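Chapter 4

Sorting and Storing Small Household Goods

In this chapter you will learn to:

separate a mixed load of small goods into groups that can be stored together
choose a bin, tray or shelf to suit the goods
set out a sorting bench
record what has been sorted and where it has gone
decide what to do with items that fit no group

Key terms: mixed load, holding bin, partition, primary sort, secondary sort, residual items, home location

4.1 Why sorting comes first

Chapter 3 dealt with receiving goods at the door. By the end of that stage the goods have been signed for, checked for damage and moved off the floor. They have not been organised. A carton that comes in from a house clearance, a school lost property cupboard or a closing shop will usually hold a bit of everything: cups, pens, wrapping, cords, cutlery, toys and the odd shoe. This is called a mixed load.

A mixed load can't be stored as it is. It can be put on a shelf, and in many storerooms it is, but it can't be found again except by someone tipping it out. The time saved at the start is lost several times over in the months that follow. In the Saline storeroom, which we use as a case study throughout Part 2, staff once kept 70 unsorted cartons along the back wall. When a customer asked for a set of plastic tumblers, two people spent most of a morning looking for it. The tumblers were in the carton nearest the door.

Sorting is often treated as a job for whoever is free. It is skilled work all the same. A good sorter handles each item as few times as possible, knows the groups by heart and doesn't stop to think about the hard cases until the easy ones are done.

4.2 Primary and secondary sorting

The primary sort divides a mixed load into broad groups. Most storerooms use between four and eight. The Saline storeroom uses the following:

Kitchen and table
Stationery and office
Tools and hardware
Toys and games
Clothing and linen
Packaging and rubbish

The groups are based on where the goods will end up, and colour and material play no part. A steel ruler goes with stationery and a steel spatula goes with kitchen and table. New staff sometimes want to put all the plastic together because it looks tidy on the bench. This makes more work at the next stage, when the plastic has to be taken apart again.

The secondary sort takes each broad group and divides it further. Kitchen and table might become drinkware, plates and bowls, utensils, and containers with lids. The secondary sort can be done on the same day or left until there is enough in the group to be worth the trouble. In a small storeroom it is common to leave it for a week.

Packaging should come out during the primary sort. Clear bags, film and blister packs hide small objects, and they slide around on top of the goods so that the sorter keeps picking them up and putting them down. Check that each piece is empty, then put it straight in the recycling or the rubbish.

4.3 Choosing a holding bin

A holding bin is the container the goods sit in while they are being sorted. It is different from a storage bin, in which they stay afterwards. The two are often confused, and a storeroom that uses its storage bins for holding will find half of them tied up at any one time.

Size. The bin should be wide enough to let most of the load lie in a single layer. Deep bins are a nuisance for small goods because the heaviest items end up at the bottom and have to be dug out. For bench work, choose a bin shallow enough to reach the floor of it without leaning.

Material. Plastic bins are light and cheap. Hauser and Drunulent both supply them in stacking sizes. Metal bins, such as the Hondum range, weigh more and are noisy to load, but they stand up to hard corners and are easily wiped down. Scratches on the floor of a metal bin don't matter unless they have left a raised edge.

Colour. A plain, pale interior is best. Dark goods are easy to miss in a dark bin, particularly at the end of a shift. Shiny surfaces can also cause trouble – a strong overhead light on bare metal will throw reflections that hide clear plastic altogether. Move the lamp if this happens.

Partitions. A partition splits one bin into two compartments. The usual method is to put the unsorted goods in the larger compartment and keep the smaller one clear for items that need a second look. Fixed partitions are stronger. Loose ones allow the compartments to be changed, though they tend to go missing.

4.4 Working through a bin 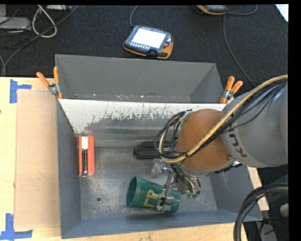
Drinkware is the easiest group to start with when a bin holds only a few things. Cups and tumblers are large for their weight, they roll if they are left on their sides, and there is rarely any doubt about where they belong. Take them out first and more of the floor becomes visible. In a bin like this one, the green cup lying near the front would go directly to kitchen and table, and the crinkled clear plastic would come out next and be checked before it is thrown away. The long black object and the red-orange one against the left wall can then be looked at properly. The narrow rear compartment has been kept free, so either of them could be set aside there if the sorter isn't sure of the group.

Printed items need a moment's attention. Lettering on a cup may be a maker's name, a club or a workplace, and some storerooms keep printed drinkware apart from plain. Turn the item until the whole of the print can be read, and write it on the record sheet exactly as it appears. Don't guess at a word from one or two letters.

Long, thin items should be picked up one at a time and laid parallel on the bench. Bundling them by the handful is quicker but hides blades, points and broken ends. Gloves are required for any load marked as tools or hardware.

Set a limit of 60 seconds on any doubtful item. If it hasn't been placed by then, put it in the second-look compartment and carry on. Residual items are dealt with together at the end of the load, when there is something to compare them with.

4.5 The record sheet

Each holding bin has one record sheet, which stays with it until the bin is empty. Fill in the load number, the date in full (for example, 6th November) and the initials of the sorter. List the groups down the left side and enter a tally beside each as the goods leave the bin. Residual items are written out separately on the back, with a short description and the home location they are finally given.

A blank record sheet is printed at the end of this chapter. Make a copy before starting Activity 4A.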